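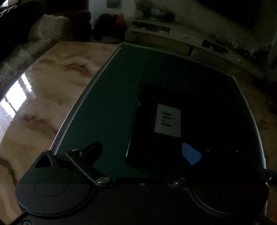 Marta Ellison
Test engineer, Povwood hardware group

Hand-held gripper comparison, part 2: low light

May 25, 2026

Part one of this comparison covered grip force and finger wear on the bench. This part covers what the wrist camera delivers when the room is badly lit, and whether the choice of gripper body makes any difference to it. Two hand-held units were used, the Plonduline and the Lerkum. Both have a two-finger linkage, both were fitted with the same wide-angle camera module on the Liu bracket, and both ran the same controller firmware throughout.

Setup

Testing moved out of the lab and into an ordinary living room. The working surface was a dark green board with a thin raised rim, laid on a polished marble-patterned table. We left the room lights off and took whatever came in from the window. The target was a black box-shaped object with a grayish-white label on top. Black on dark green in shadow is close to the worst case we expect in home recording, and the finger pads are also black.

Each gripper made 400 approaches to the object, half with camera exposure on automatic and half with exposure locked. Operators changed over every 20 approaches. An approach started with the gripper held level above the near end of the board and ended when the fingers closed or the operator gave up.

Exposure

Automatic exposure was the weaker setting on both grippers. With a window reflection on the table rim at one side and deep shadow at the other, the controller metered for the bright area and pushed the far side of the board to near black. The left edge of the object stayed usable, mostly on account of a thin highlight along it. The right edge did not. The label was the only part of the target that survived at every exposure value we tried, though the characters on it did not resolve from the starting height.

Locking exposure for the shadow side clipped the reflection completely and cost nothing we needed. Edge detection on the object improved with both units. Motion blur increased, as expected, and we had to ask operators to slow the last part of the approach. We have since set locked exposure as the default in the recording profile.

Gripper body in view

With this lens the gripper fills the bottom of the image, and whatever finish the housing has becomes part of the exposure problem. The Plonduline body is matte and stayed quiet under all conditions. The Lerkum body is semi-gloss and picked up the window at certain wrist angles. This produced a moving bright patch that the tracker twice took for a marker. A strip of black cloth tape over the upper housing removed the fault.

Pivot screws are a smaller version of the same thing. Bare silver heads at the linkage pivots make good fixed reference points for checking whether the bracket has shifted, and we would leave them unpainted. Small pins higher up the linkage glint only now and then and should be masked out in software.

Distortion

Straight edges bow outward strongly at this field of view. The rim of the board served as a rough check before each block of approaches. If the rectified rim was still visibly curved, the calibration was redone. The Liu bracket needed recalibration up to 10 times per unit over the full run, nearly always after the gripper had been set down on its side. The bracket bolt is reachable with the camera in place, but the torque specification is vague and we would like a firmer stop.

Results so far

Differences between the two grippers were small once exposure was locked and the Lerkum housing was taped. Without those changes the Plonduline was clearly easier to work with. Finger pads on both units disappear against a dark target, and neither maker offers a lighter pad at present. We have cut a set in pale gray silicone and will repeat the locked-exposure blocks with them in June.

Groups planning similar recordings can have the exposure profile and the housing mask from the shared Povwood drive, in the folder for this issue. The mask was drawn for the wide-angle module on the Liu bracket and will not line up with the older clamp mount.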